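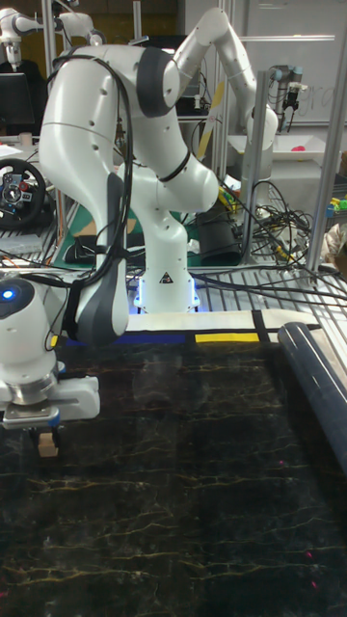

Our bench in the shared workshop, with a wooden block in the gripper.

Many members ask me how we keep the arm bench usable when several people build on it in the same week. I wrote down what works for us. I am not an engineer by profession, so please take it as advice from one hobby builder to another.

Start with the surface. A dark mat is kind to the eyes under strong lamps, but a very glossy one gives reflections, and these can confuse a cheap camera. If you have this problem, turn the lamp first and buy a new mat later. We clean ours with a soft cloth and a little dish soap, never with alcohol.

Then the cables. Strap them along the arm, but leave a loop at every joint. Move each joint slowly to its end in both directions before you close the last strap. I use 15 cm hook-and-loop straps from a pack of 200, and Chun-yin Au is still laughing about how many I bought. Zip ties are cheaper, but you will cut them again next week.

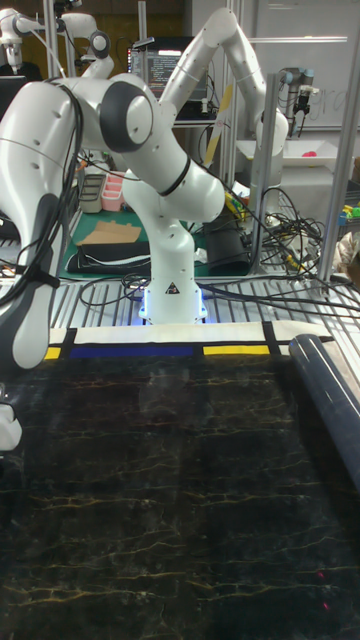 Small parts are the biggest thief of time in my build. I lost a whole evening to one M3 screw, and after this I made a rule for myself: nothing small is put down on open slats. A slatted aluminum table is very good for clamping, but it eats washers. Put a cutting mat close behind the arm, like the green one on our bench, and stand your containers on it in different colors. With a gray one and a pink one you can agree what goes where - we say gray for screws, pink for everything that is not yet sorted. Haris Spahić wants labels also, and maybe he is right.

For marking the zero position, use colored tape along the front edge of the table. Press it down with a plastic card, and change it when the corners lift. 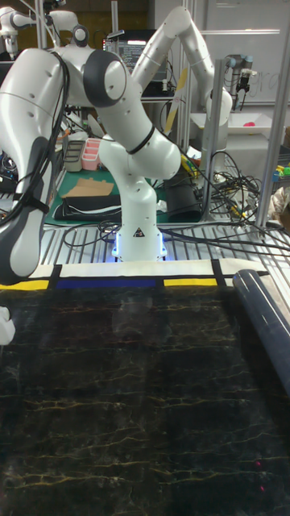

Blue and yellow blocks on the strip at the front edge, easy to find again from any side.

Last tip: write the payload of your gripper on paper and keep it near the monitor. Morena De Luca has a spare roll of tape in the Grandeck drawer, please ask her before you take it.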